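From the Towel Table at Ukstead

When I last wrote, the arms had only just been bolted down and most of us were still walking the long way around them. Well, it's July, and I'm happy to say the towels are getting folded, the bins are getting filled, and my wrists feel better than they have in years!

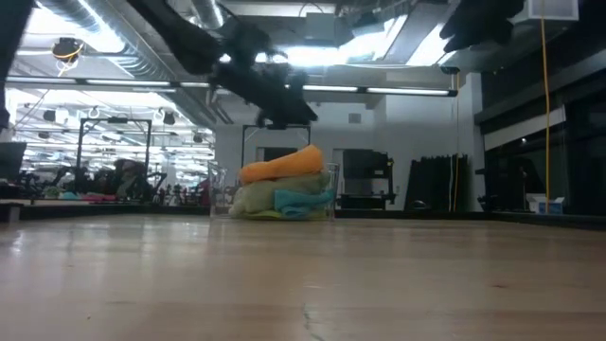 We used to spend the first 20 minutes of every shift folding before anyone could start on orders. Now Radosław Bednarek checks the bins and sends back whatever looks sloppy, and the rest of us go straight to packing (and yes, coffee). Nobody's hours were cut, though two of us did move over to the Tuesday repair bench, which took some getting used to.

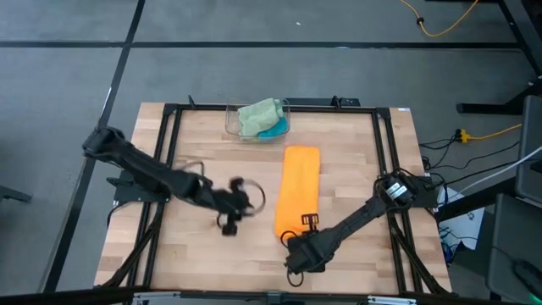 Aleksandra Kołodziej wrote in to say she misses the talk around the folding table more than she expected, and she'd like those 20 minutes kept for all of us to sit down together. I've passed that along to the office.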